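Unit 19, Jendbridge House -- furnished rental, mid-lease safety inspection
Inspector: Ivar Midtbø
Date: Saturday, February 3, 2024
Tenant present: yes (B. Vlad)

Codes: P = pass, F = fail, M = monitor, N/A = not applicable

## 1. Entry and hallway

- [x] Door closes and latches without force -- P
- [x] Deadbolt opens from inside without a key -- P
- [ ] Hallway smoke alarm sounds on test -- F. Weak chirp only. Battery replaced during the visit, full tone on second test. The unit has no legible manufacture date. Replace the whole alarm.
- [x] Path to exit clear -- P. Shoe rack moved to the closet side after the last inspection.

## 2. Kitchen

- [x] GFCI outlets trip and reset -- P, both
- [x] Range anti-tip bracket engaged -- P
- [ ] Range hood filter clean -- M. Grease film on the underside. Tenant to wash it before March.
- [x] Extinguisher gauge in green -- P
- [ ] Under-sink shutoff valves turn freely -- F. Cold side is seized. Do not force it; the stem is already scored. Refer to Sorin Ene for replacement.

Hot water at the kitchen tap measured 124 °F after two minutes. Building target is 120 °F. Turn the heater down one mark and measure again at the next visit.

## 3. Bedroom

- [x] Smoke alarm sounds on test -- P
- [x] Window opens fully and stays open -- P. Clear opening is wide enough for egress.
- [x] Window cords secured out of reach -- P
- [ ] Outlet covers intact -- F. Cover behind the nightstand is cracked at the lower screw. Same item was noted by S. Nistor at move-in.
- [ ] Space heater clearance -- M. Heater was unplugged and stored in the closet. Tenant says it is used at night. Minimum distance from bedding, clothing and curtains is 36 inches on all sides.

The clearance is measured from the nearest edge of whatever fabric is there, including the duvet and any loose cloth lying on it. Bedding shifts overnight, so the heater should go on the window wall, 76 inches from the bed frame. No extension cord.
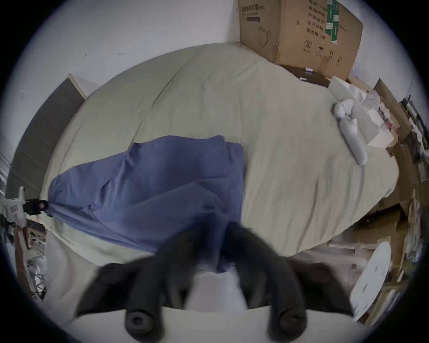

## 4. Bathroom

- [x] GFCI outlet trips and resets -- P
- [x] Exhaust fan holds a tissue against the grille -- P
- [ ] Caulk at tub edge -- M. Gap of 2 inches at the faucet end.
- [x] Grab bar firm under load -- P

## 5. Follow-up

1. Hallway alarm: order replacement, install within 30 days.
2. Kitchen cold shutoff: S. Ene, needs building water off.
3. Bedroom outlet cover: replace, check the box for damage while open.
4. Tub caulk: recheck in March.

Copy to Viorica Costache, building office. Tenant has initialed the heater note.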